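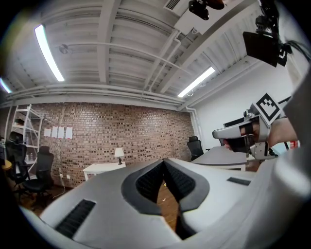
**Can I use the Ludeo set on a wood floor?**

The Ludeo is made for hard indoor floors, and that covers sealed or oiled wood, laminate, vinyl, tile and painted concrete. It doesn't work on carpet or on rugs with any pile.

# Ludeo Upright Broom and Dustpan

Sold by Banex. Item group: floor care, dry.

The Ludeo is a long-handled broom and a dustpan with its own upright handle. You stand while you sweep and while you pick up. The pan stays standing when you let go of it, so you can put it down in the middle of a room, bring the dirt over from different sides and come back for it.

We sell it mainly to small offices, workshops and rented studios where the floor gets swept daily and washed once a week. It picks up dust, grit, paper scraps, bits of packing foam, tape ends and hair. For metal shavings or broken glass, use the Ferkalex steel pan, listed separately.

## What you get

- Broom head with a teal and white brush
- Long, thin broom handle
- Dustpan, light teal, with upright handle
- Spare rubber lip for the pan

The two main pieces come in one carton. The broom handle screws into the head and the pan handle clicks into its socket. No tools are needed.

## Details

| | |
|---|---|
| Main pieces | 2 |
| Shipping weight | 1,345 g |
| Price | $23 |
| Guarantee | 2 years on handles and sockets |
| Colors | Teal only |

Bristles and the rubber lip are wear parts and are not under the guarantee. New heads fit the same handle, including handles sold before the current version.

## Using it on planks

Sweep along the boards first. Crossing them pushes fine dust down into the joints, and it will stay there until you vacuum. Set the pan down with the lip across the boards and draw the dirt in with short strokes. If a thin line of dust is left in front of the lip, pull the pan back a little and sweep again.

Floor marking tape needs some care. Sweep in the direction the tape runs. Bristles dragged against a lifted edge will lift it more, and grit collects on the glue. Press loose edges flat before you start.

Pick up larger things by hand. Bags and crumpled wrapping block the mouth of the pan and the dust goes around them.

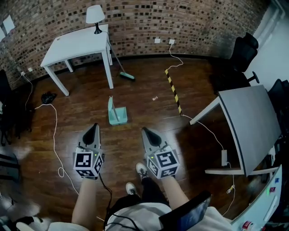
*Ludeo dustpan standing on a reddish-brown plank floor, with the broom behind it, its handle leaning against the table edge.*

## Office chairs, table legs and cords

The broom head is narrow enough for the space between the legs of most office chairs, but it's quicker to roll the chairs to one side and do the floor in two halves. Around a small table, start at the wall and work outward. Lift any lamp cord or charging cable off the floor first, so the bristles don't catch it and pull on the plug.

## Cleaning and storage

Knock the brush out over a trash can, then comb out hair with your fingers or an old fork. Wash the pan and brush in warm water with a little dish soap and let both dry before the next use. Damp bristles leave streaks on oiled wood.

Don't store the broom standing on its brush. The bristles take a set and the broom stops reaching the floor evenly. Hang it up or leave it lying flat. A wall rail with clips is available from Engelbrecht and fits both handles.

## Ordering

Replacement heads and lips are sold one at a time. Orders in before noon ship the same day, except on Thursday, when the warehouse does its stock check and orders ship the next morning.

For larger orders or questions about parts, write to Nomvula Ntuli at the Banex sales desk and include the item name and the shipping address.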